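Week 6 handout — from wrist view to grasp: perception and planning for the slipper task
Robot Software Lab, October

Bring this to the lab session, you will need the parameter notes at the end. Slides are on the course page, same folder as last week. What follows is the short version plus stuff I skipped over in lecture.

0. Where we are

Last week: joint control, gravity comp, why your arm sagged. This week everything above that layer. Stack is the same one you installed in week 2 —
Hodard: perception (detection, masks, object pose)
Sornance: planner, arm + hand
Duangkaew: task layer, the state machine
Sastoswood: logging and playback
If Sastoswood won't start, check disk space first. Most of the tickets so far were disk space.

1. Two kinds of camera, two jobs

Head view: wide, sees the rack, both arms, most of the floor. Use for "which slipper, which shelf". Resolution on the object is poor once the arm is out, and the arm itself hides things.

Wrist view: close, narrow, moves with the arm. Use for the last part of the approach. Big problem is self-occlusion. The covering on the hand is dark and soft, it folds, and it fills a lot of pixels that are not background and not object either. If you don't mask it Hodard will happily give you a "shelf edge" along the fold. Segment the hand first, then run everything else on what's left.

Second thing, the fingertips. They're dark gray and they sit over gray striped carpet in a lot of wrist views. Contrast is bad. Don't threshold on intensity, you will lose a finger. Use the joint angles, project the finger model into the image, and use the image only to correct it. 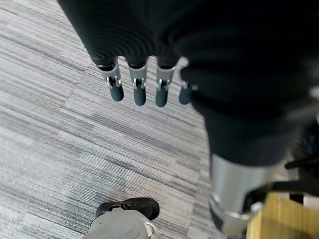

2. Frames and calibration

Every pose needs a frame name. Every one. If I see a bare 4x4 in your submission with no frame in the variable name it comes back.

Chain for this task: base → torso → head camera → slipper, and base → shoulder → wrist → hand. The two chains should agree on where the hand is. They won't, exactly. The difference is your calibration error and you should log it, all the time, not only when something goes wrong.

Check before running:
— put hand in view of head camera, arm still
— compare the hand pose from kinematics with hand pose from Hodard
— error above 19 mm: stop, recalibrate
— error jumps when only the head moves: head encoder offset, not the arm

Striped carpet again: floor plane fit is fine on it, feature matching is not. The streaks look alike everywhere and the matcher slides along them. Fit the plane from depth, skip the texture.

3. Picking which slipper

Detector returns instances, not pairs. Pairing is your job, it's in the task layer. Simple rule that works okay: same shelf, nearest neighbor, similar heading. Breaks when one of a pair has been lifted, as its height and heading change while the other one stays put. So: once the hand has closed on a slipper, freeze the pairing and track the held one from the hand pose. Do not let the detector reassign it halfway through the move.

Also, a held slipper belongs to the robot's collision model, not the scene's. Forgetting to attach it is the classic bug in this lab. Planner sees an obstacle inside the fingers and returns "start state in collison", people then loosen the collision margin until it goes away. Please don't. 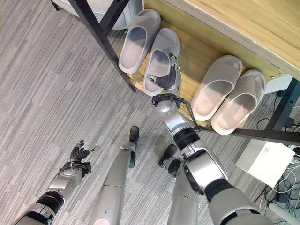
Attach on contact, detach after release plus a small retreat. In Sornance the calls are attach_object and detach_object, both need the link name of the palm and a list of links allowed to touch. Allowed list = finger links and palm only. Not the forearm. If the forearm touches a slipper you want to hear about it.

The other arm: it's in the collision model too, even when the plan doesn't use it. Give it a fixed parked pose and plan around that. If you let it float the planner will find odd solutions where both arms wander.

4. Approach and grasp

Shelf is the hard part. Boards above and below limit the wrist, uprights limit the elbow. Free-space planner gets you to a pre-grasp pose outside the rack, then a straight-line move in. Two stages, don't try to do it in one.

Pre-grasp: 80 mm back from the slipper along approach direction.
Line move: slow, collision check on at every step, abort on force.
Finger closing: start only once line move reports done. Strap side first, thumb over the opening.

Grasp candidates are sampled around the strap and the heel, default is 151 per slipper. Most get thrown out by the rack check within the first pass, thats normal. If none survive, don't raise the number, look at your rack model — the black frame comes back with holes in the depth and then people patch it with one big box, which closes off the shelf completely. Model the uprights and boards as separate thin boxes.

Score the survivors by (a) distance to the neighboring slipper, (b) wrist joint margin, (c) width at the contact. Weights are in the config. Neighbor distance matters more than you think on a shelf holding a pair side by side, fingers on the inner edge have very little room.

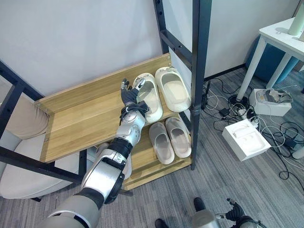 Fig. 3. Right hand at the left slipper on the upper shelf, head view.

5. Task layer

States: FIND, PAIR, PREGRASP, LINE_IN, CLOSE, LIFT, RETREAT, PLACE, OPEN. Each has a timeout and exactly one failure exit. No silent retries. LINE_IN is allowed two retries, then back to FIND, because the slipper may have been pushed and the old pose is junk.

Keep perception calls out of the motion states. FIND and PAIR look, the rest use what was stored. Exception is the wrist correction in LINE_IN, small offsets only, clamp it.

Floor clutter (cables, boxes) goes in the map as keep-out for the feet. We don't step in this lab but the map is shared with next week's so leave it in.

6. For the lab

a) Run the calibration check, save the log.
b) Write the pairing rule, test on the playback files before touching the robot.
c) Attach/detach, both cases, show the collision model on screen to whoever is supervising.
d) One full pick from the upper shelf, one from the lower. Lower one needs the torso lean parameter set, see config comments.

Hand in: code, the Sastoswood log, half a page on one failure and which layer it came from. "Perception was bad" is not a layer. Say which frame, which pose, what the number was.

Reading for next time: planner chapter up to sampling, skip the proofs. Bring questions on time parametrization, I will go slower on that.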